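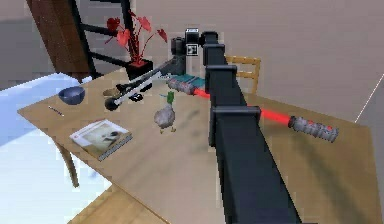
How often should the Lallenitz water filter cartridge be replaced? Replace the cartridge after 700 liters or at the first sign of reduced flow.

1 May 2021
By Yufang Wan
2 min read

5. Replacing the Cartridge

1. Close the cold water valve under the sink.
2. Open the tap until the flow stops.
3. Turn the housing to the left and remove the used cartridge.
4. Insert the new cartridge and tighten by hand.

Caution: Do not use with water above 40 °C.

Note: Discard the first two liters.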